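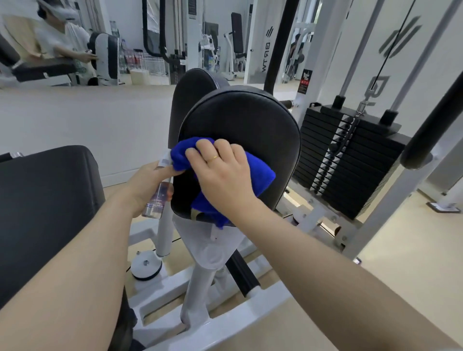

Home Projects Team Reports Contact

Puma: Teaching a Model to Clean a Gym
Final report. Nayeli Arboleda, Yhon Ñahui, Erasto Nzioka

3. Collecting the examples

Our proposal promised 797 clips of people wiping down gym equipment, recorded from head height. We had clearly never wiped down gym equipment. After 20 clips Erasto asked whether the model could learn from fewer.

Each clip covers one pad, one spray bottle and one cloth, with both hands kept in view. Mirrors gave the labeling script trouble, as it kept finding extra hands and scoring them for effort. We threw out 132 clips on Thursday and masked the glass in the rest.

Yhon wiped in circles, Nayeli in straight lines. We kept both styles and labeled them separately, after a discussion longer than most of the clips.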